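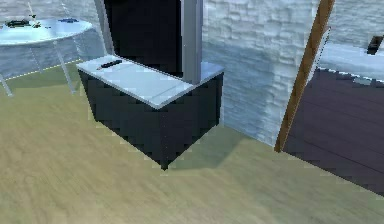
Remote control on a cabinet, simulated room.

Electric Conversion FAQ

Last revised in April. Questions on parts availability and pricing are handled on the Parts page.

General

What does the conversion include?

The Skostau conversion replaces the engine, fuel tank, exhaust and cooling pack of a gasoline car with a motor, two battery boxes, a charger and a control unit. The gearbox stays in the car. So do the driveshaft, rear axle and brakes, provided they pass inspection. The original engine mounts carry the motor cradle, and no cuts are made to the body or the frame rails.

Which cars can be converted?

The kit is built for rear-wheel-drive cars with a front engine and a manual gearbox. Two versions are sold:

Zondetti – for two-seat open cars and small coupes with a wheelbase under 96 inches.
Phromma – for larger coupes, sedans and wagons.

Front-wheel-drive cars are not supported. Cars with an automatic gearbox can be converted only if the gearbox is first changed for a manual unit or a fixed-ratio drive. We do not carry out that change on its own.

Can a car with rust be converted?

Surface rust is not a problem. Rust in the frame rails, the floor near the seat mounts, the rear spring mounts or the trunk floor must be repaired first. The rear battery box bolts through the trunk floor and needs sound metal on all sides of each bolt hole. If the inspection finds weak metal there, the car goes back to the owner with a written list.

Is the conversion reversible?

Yes. All brackets use existing holes except in the trunk floor, where 22 holes are drilled for the rear battery box and the cable glands. These can be closed with the blanking plugs in the kit. The original engine and exhaust are returned to the owner on a pallet unless the order form says otherwise. Drain the oil and coolant before putting the engine into long storage.

Battery

Where do the batteries go?

One box sits in the engine bay above the motor. The other sits in the trunk, over or just ahead of the rear axle. The split keeps the front-to-rear weight balance close to the original figure. In the Zondetti version the rear box takes the space of the fuel tank and part of the spare wheel well. In the Phromma version the spare wheel is kept.

How are the batteries cooled?

By liquid. A coolant loop runs through plates under the cells in both boxes and through a small radiator behind the grille. The pump runs while driving, while charging, and for a short time after the car is switched off. A low hum from the front of the car after parking is normal.

The battery loop is separate from the motor loop. They use the same coolant but must be filled and bled one at a time. Do not join the two loops to save a bottle or a hose.

Can the car be left parked over the winter?

Yes. Charge to between half and two thirds, switch off the main isolator in the trunk, and disconnect the 12-volt battery or put it on a maintainer. Check the charge level every two months. Storage with a full battery ages the cells faster, and storage near empty may let them drop below the level at which the charger will accept them.
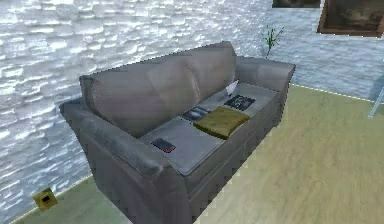
If the level has fallen below the charger's limit, do not try to raise it with a bench supply. The control unit will log a low-cell fault and open the main contactors, and the boxes then have to be charged module by module at a service shop. This work is not covered by the warranty when the fault log shows that the isolator was left on.

Does cold weather reduce range?

Yes. Cold cells give up less energy, and the cabin heater draws from the same pack. The loss is largest on short trips, when the pack never warms up. Cars fitted with the Fikier heater module can warm the cells from the wall socket before departure. The module needs the car to be plugged in and will not run from the pack alone.

Charging

What connectors are supported?

The standard inlet accepts AC charging from a home wall unit or a public post. It is fitted behind the original fuel flap where there is room. On cars with a very small flap or a center filler, the inlet goes behind the rear license plate on a hinged bracket.

DC fast charging is an option on the Phromma version only. The Zondetti pack is too small to take fast charging without added wear, and the cable run does not fit beside the driveshaft.

Can I use a normal household outlet?

Yes, with the portable cable supplied. Charging is slow and is best treated as an overnight job. The outlet should be on its own circuit. Do not use an extension cord. If the plug or outlet becomes hot to the touch, stop charging and have the wiring checked.

Why does charging slow down near the end?

The control unit lowers the current as the cells near full charge so that all of them can reach the same voltage. The last part of a charge can therefore take much longer than the driver expects from the earlier rate. For daily use there is no need to wait for it. A full charge once a month is enough to keep the cells in balance and the range display accurate.

The charge light is flashing amber. What does that mean?

One slow flash: the charger is waiting for a timer or for the supply to respond.
Two flashes and a pause: the cells are too cold or too hot. Charging will start when they are within limits.
Steady fast flashing: ground fault. Unplug the car and do not try again on the same outlet until it has been tested.

Driving

Do I still need the clutch?

Only to change gear. The motor does not idle, so the car can be stopped and started in gear with the clutch pedal up. Most drivers use third gear in town and fourth on open roads. First is rarely needed except on steep hills. Starting hard in first gear puts more load on the gearbox than the original engine could, and the control unit limits torque in that gear for this reason.

The limit is set during commissioning. It should not be raised on a gearbox of unknown history.

Does the car have regenerative braking?

Yes, at three levels set by a dash switch. The strongest level lights the brake lamps when the driver lifts off. Regeneration is reduced when the pack is full or very cold, and the car will coast further than usual. The friction brakes are not affected.

Will my original gauges work?

The speedometer is not changed. The fuel gauge shows battery charge. The temperature gauge shows motor temperature, with the needle at mid-scale in normal use. The tachometer works if it is electronic. Mechanical tachometers need a converter, sold as a separate part. The oil pressure gauge is disconnected and rests at zero.

What happens to the brake booster?

Cars with a vacuum booster receive an electric vacuum pump and a reserve tank. The pump runs on demand and can be heard at low speed. If it runs all the time with the pedal released, there is a leak in the hoses or the booster, and the car should not be driven until it has been found.

Service and Warranty

What regular service is needed?

Check both coolant levels monthly. Change the gearbox oil after the first year and then at the interval given by the maker of the car. The high-voltage cables and glands must be inspected once a year by a trained shop. Brake fluid should be changed every two years; light use of the brakes does not extend this.

Can I work on the car myself?

Owners may service the brakes, suspension, steering and all 12-volt parts. Anything joined to an orange cable is high voltage and must be left to a trained shop. After the isolator is switched off, wait at least 5 minutes before working near the motor cradle – the capacitors in the inverter need this time to discharge. Do not pressure wash the engine bay.

How long is the warranty?

The battery boxes are covered for 5 years. The motor, inverter and charger are covered for 2 years. Original parts of the car, including the gearbox and axle, are not covered. Cover passes to a new owner if the transfer form is sent in with the latest inspection sheet.

Does the conversion affect registration or insurance?

In most states the fuel type on the title has to be changed, and some require an inspection first. We supply a build sheet with the motor number, pack capacity and finished weight. Send a copy to the insurer before the car goes back on the road. Rules for historic plates differ by state, so check with the local office before placing an order.

Related pages: Parts, Wiring diagrams, Inspection sheet, Warranty transfer form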